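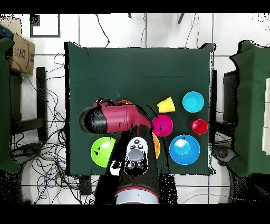
Galbraith told us that a bout is usually lost on the scale, and that by the time the two fighters touch gloves the cut has already decided how much of a contest there will be. Most of the coaches we interviewed put it less strongly, but the remark sets out the question of this section: how far does the way a regional mixed martial arts card is put together, and above all the notice given to each fighter, shape the weight cut that follows?

4.2 Notice periods and late changes

Regional promotions do not announce bouts the way the large ones do. A matchmaker at this level works from a list of gyms and a phone. Pairings are agreed by voice, then changed, and often changed again in the last two weeks. In the records kept by the Kandstead promotion, a bout was entered on the sheet when both gyms had agreed to it and struck out when either withdrew. The replacement was written on the line beneath. We used these sheets as our main source because the printed posters were seldom corrected after the first run.

We treated a fighter as having short notice when the final opponent was entered fewer than 30 days before the weigh-in. This cutoff is lower than the one used by some of the gyms themselves. The Cartwright gym, for one, counts anything under a full training block as short. We kept the lower figure so that the Kandstead and Tumstead sheets could be read in the same way, as Tumstead did not record agreements made earlier than that.

Two kinds of late change appear in the sheets. In the first, the opponent changes and the contracted weight stays the same. In the second, the weight moves as well, most often upward to a catchweight that suits the replacement. Coaches spoke of these as very different events. A new opponent at the same weight means new film to watch and perhaps a change of sparring partner, but the diet goes on as planned. A new weight can leave a fighter who has been eating to make featherweight several pounds light on the night, with no good way of putting the size back on.

Figure 4. Bouts with a late change, by kind of change and promotion. Bouts canceled outright are left out.

The second kind was less common than we had expected from the interviews. It seems to stay in the memory. Semple, when asked how often her fighters had been moved to a catchweight, first said it happened on every card, then went through her own notebook with us and revised this to "now and then, mostly in winter." The February cards did show more changes of weight than the others at Tumstead. At Kandstead there was no clear pattern by month.

We also asked who carried the cost of a change. Under the standard Tumstead agreement, a fighter who accepts a replacement receives the same purse, and one who declines receives only a show fee of $600. Several fighters described this as a choice in name only, having already paid for medical tests and taken time off work. Kandstead had no written rule. Payment to a fighter whose opponent withdrew was settled case by case, and the sheets do not record the amounts.

Weigh-in results were taken from the Eltetti bout database, which lists the official weight of each fighter and marks misses. Where the database and the promotion's sheet disagreed, we used the sheet if it had been signed by an inspector and the database otherwise. Most disagreements were a matter of rounding to the nearest half pound. The last card included in the study was held on 10 December 2023, and later corrections to the database are not reflected in our tables.

Fighters on short notice missed weight more often than those with longer notice, but the gap narrowed once first-time professionals were set aside. Newcomers were both more likely to be called in late and more likely to misjudge the final day of a cut, whatever notice they had. We cannot separate these two effects with the data at hand. The sheets say nothing about walking weight, and a replacement may well have been chosen for already being near the limit, which would hide part of the effect we were looking for. Section 4.3 returns to this point using the training diaries, which cover fewer fighters but give a morning weight for each day of camp.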